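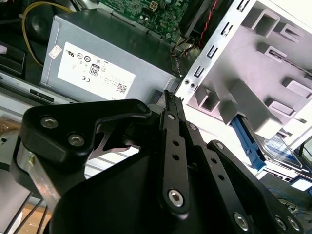
A gripper at work inside a desktop PC at Jurodus, seen from the robot's wrist.

The Jurodus workshop stands behind a tile warehouse at the far end of Pranow, and on the open day in June the way in was through the loading door. Visitors signed a sheet, collected a pair of safety glasses and were asked to keep their bags off the floor. By ten in the morning there was a short queue for the coffee urn and a longer one for the cell where the robots take computers apart.

Jurodus handles office machines that have reached the end of their lease. Most arrive on pallets from councils, colleges and insurance offices. Until a couple of years ago every one of them was opened by hand, and plenty still are. A person at a bench can strip a desktop PC in a few minutes, sorting the power supply, memory, drives and boards into trays. The work is dull and hard on the wrists, and the firm has trouble keeping people in the job for longer than a winter.

The robot project is called Famix. It began with a single arm and a pile of identical cases, which is how most of these projects begin. The trouble is that real pallets are mixed. In the past year the team has logged 597 machines through the cell, and among them were 21 different ways of holding a hard drive in place. Some have screws, some have rails, some have plastic latches that must be squeezed and pulled together. A few have been glued by a previous owner.

What the visitors saw

Demonstrations ran every half hour and lasted longer than planned. The tower cases are worked on lying down with the side panel off, so that the arms can come at them from above. A member of the team stood by the stop button and talked through what the arm was about to do, or at least what it was supposed to do.

Anyone expecting the speed of a car plant will have been surprised. The arm moves over the case, slows, and then creeps. A case that looks roomy when you are adding memory to it at home is a cramped place for a gripper. There is a drive cage on one side, a power supply on the other, and cables in between that never lie the same way twice. Cables are the main headache. A sheet of steel stays where it is, but a bundle of wires sags, springs back and hides whatever is underneath.

The team's answer has been to give the robot more than one view of the job. A camera at the wrist gives the close detail, such as the edge of a latch or the corner of a label, and a fixed one shows where the arm is in relation to the whole case. Looking from one feed to the other is the quickest way to understand how little room there is. On the wrist view the black fingers seem huge. On the wider one they look quite modest.

A good many questions were about force. The gripper has to hold a drive firmly enough to draw it out and gently enough not to crack a plastic tab, and the setting that suits one model of case will break another. Kwok, the small firm that makes the fingertips for Jurodus, had a table by the door with a tray of worn ones. After 50 cases the ridges on the early set were already rounded over. The present design is harder and is changed once a month.
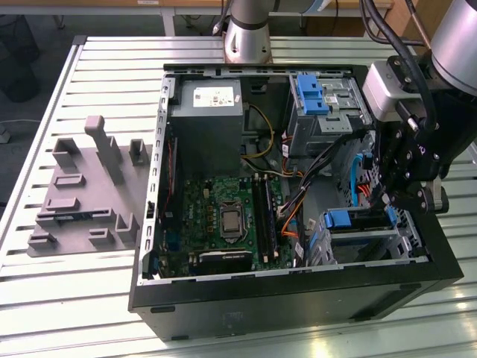
What it is worth

The sums are not yet in the robots' favour, and Jurodus was open about it. A bench worker gets through more machines in a shift and needs no one standing next to a stop button. What the firm wants is a cell that can be left to work through the evening on the easier models, with people keeping the awkward ones for the day. The target for next year is nearly 160 machines a week from one cell.

Parts that come out whole are worth far more than parts that go into the shredder. Power supplies with a readable label can be tested and resold, and so can memory. Drives are wiped or destroyed depending on the contract. Boards mostly go for metals. Staff were asked several times whether jobs would be lost, and the reply each time was that the benches had been short-handed for as long as anyone could remember.

The last demonstration was due at four and began at twenty past. A smaller group had stayed for it, mostly students from the college, and they were allowed to choose the next machine from the pallet. They picked a slim one with no visible screws. It was put to one side for the benches.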